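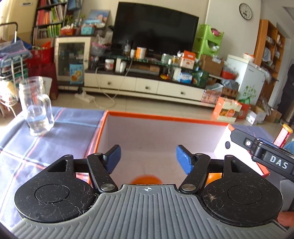

Figure 1. Collecting a tidying demonstration with the hand-held gripper in one of the homes. Two orange balls are in the open box on the table, with a clear glass mug nearby.

4. Can it tidy a table yet?

I'll give the short answer first, as it's the one my relatives keep asking for: sort of, on a good day, if you don't own much glassware. The longer answer takes up the rest of this section.

We trained the Kisovus policy on 1714 demonstrations, all of them done by people holding a gripper in their own living rooms and kitchens (Figure 1 shows the kind of table we mean). I was pretty stubborn about using real homes. Our earlier system, Mistix, learned everything on a bare lab bench, and it was wonderful there! Then we took it to Leena Eskola's apartment in July and it spent most of an afternoon trying to pick up the pattern on a tablecloth. Plaid, stripes, crumbs, a TV stand full of jars in the background - none of that had ever been in its world.

So how did the new policy do? Balls were the easy part. Soft finger pads are forgiving with round things, and if the first grasp is a bit off center the ball tends to roll into place between the tips. When a ball did get away, the policy usually went after it, and I'll admit I cheered the first time I saw that. It had more trouble when a ball sat right against the wall of a box. People deal with this without thinking, by nudging the ball toward the middle and then closing on it. Our policy picked up the nudge from the demonstrations but often forgot to stop nudging.

Clear glass is a different story. The wrist camera sees a rim and a few highlights and not much else, and the gripper would close in front of a mug or beside it. We tried the depth-filling step from Kravchuk (Section 3.2), which helped with tall glasses and did very little for mugs, where the handle seems to confuse things. After 2 broken mugs we moved the glass trials to a padded tray, so please read those results as a bit kinder than real life.

Speed is the other thing I'd like to be plain about. Clearing a small table took the robot roughly 15 minutes, and a person with one free hand does it before the kettle boils. I don't think that rules out a useful machine - plenty of people would happily let it potter along while they're out - but it does mean that every pause and retry gets multiplied over a whole room.

We also ran three tasks from the Brirkusine chore set: putting toys in a box, moving cups to a tray, and folding a dish towel. The toys went well, the cups went as described above, and the towel is covered in Section 5 along with the other soft items.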